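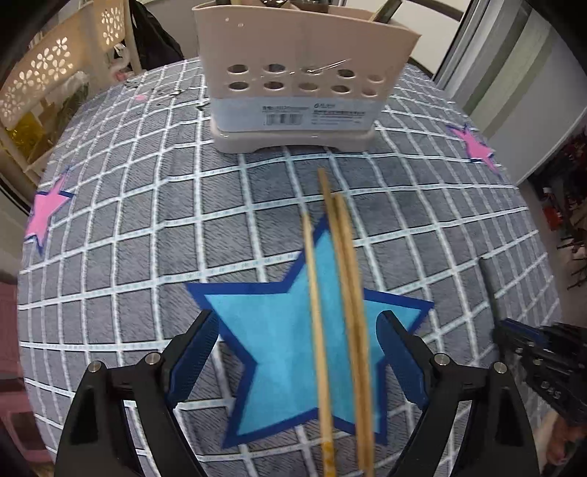
October, nearly midnight, tea gone cold twice

What a day! I have felt fluff in my hair, a sore thumb and a whole plan for the party, and I want to get it all down before I fall asleep with the pen in my hand.

So, the stars. I've decided on stars. I had been going back and forth between stars and leaves for a week (leaves are the obvious October thing, and Noreen was very strongly for leaves), but then I cut one big star out of the light blue felt just to see, put the royal blue behind it so that it shows all the way around as a border, and that was that. I loved it at once. It looks like something off a circus wagon. I laid it on the round table and walked away and came back in from the hallway as if I were a guest, and it made me grin, so leaves are out.

The pink ones are smaller and they get a thin dark blue edge, and I think that is what makes them belong with the big one. I tried a pink with no edge first and it looked like something that had dropped off a child's slipper. With the edge it's a proper star. Edit Erdős taught me the trick for it years ago, when we shared the apartment over the Gallardo shop – glue the top piece down first, let it sit, and only then cut the border by eye, following the shape you already have. I used to draw both stars on paper and cut them separately and they never matched up. Now I just go around with the good scissors and my tongue sticking out. The inside corners are the slow part. You have to stop, turn the felt, and come in from the other side, and if you get greedy and try to swing around in one go you end up with a nick. I have several nicks. They will be facing the wall.

The gray cloth stays on the table for the party, I've decided that too. It's the soft fleecy one with the white stripes, and I've always saved it for winter because it feels like a blanket, but the colors come up so well on it! The pale blue lettering in the stripes suddenly makes sense next to the blue felt. I had a plain white cloth all ironed and ready and it has gone back in the closet. The squares are handy as well. When I was laying out the stars I used the stripes to line them up, then decided that lined up was boring and moved everything by a hand's width until it looked thrown down. One thing against it, it holds on to every crumb. I shook it out the window before supper and I'll have to shake it again before anybody comes. I'll brush it too, with the stiff clothes brush, all in one direction.

Then the sticks. I've had thin wooden sticks in the kitchen drawer forever, some plain and one with a yellow pattern down at the end that I'm fond of, and this afternoon I thought, why not put little stars on top of them and stand them up in a jar in the middle? Like flowers, only they won't droop. I want different heights, one tall and a couple shorter beside it. Two small stars for each, front and back, with the end of the stick sandwiched in between, so it looks good from every chair. That matters with a round table, everyone's on a different side of it. I haven't glued any of those yet. I'm hoping the felt is stiff enough to stay up by itself. If the points flop I'll slip a bit of card inside.

Amancay Durán telephoned while I was up to my elbows in scraps, and I told her the whole thing, far too fast, and she said to bring a bag of the leftover pieces to her on Thimble Street and she'd make them into a string for over the door. I could have hugged her through the phone. She sews so much faster than I do. I am going to walk it over in the morning and stop at Fernska on the way for another tube of the clear glue (the last one gave out with a rude noise in the middle of a point) and see if they still have that royal blue. I bought the end of the roll last time, so I'm not counting on it. If it's gone I could do the rest of the borders in the darker blue, and the big star can be the only one with the bright edge. I may like that better, come to think of it.

Food! I've hardly thought about food. Wenceslao Herrera is bringing his rice, the one with the little burnt bits on the bottom that everybody fights over, and Domingo says he will bring bread and something to drink and has asked not to be questioned further. I want to do small things on sticks, so the table and the food go together. Melon, cheese, the smoked sausage from Polta. Noreen doesn't eat the sausage, so hers get roasted pepper, and I'd better put them on their own plate at her end. I should write that on the list on the fridge and I haven't.

The chairs are still a puzzle. The round table is happy with six and can be talked into seven. I could bring the bench in from the hall, but a bench at a round table is an awkward beast, the people in the middle are close to their plates and the ones at the ends are reaching. I might borrow 2 folding chairs from downstairs and let the bench be for coats. Pumach can have the old armchair as usual, with the lid of the sewing basket firmly shut. I found a bit of pink felt under that cat this evening, quite flat and warm.

My thumb has a groove in it from the scissors. I put some of the hand cream on it and promptly couldn't pick up the pen. Still, I went in just now to turn out the lamp and stood there looking at the stars on the gray for ages. I moved one pink star a little. Then I moved it back.

For tomorrow: glue, blue felt if there is any, the scraps to Amancay, ring Edit and ask if she still has the tall green jar. And wash the sticks!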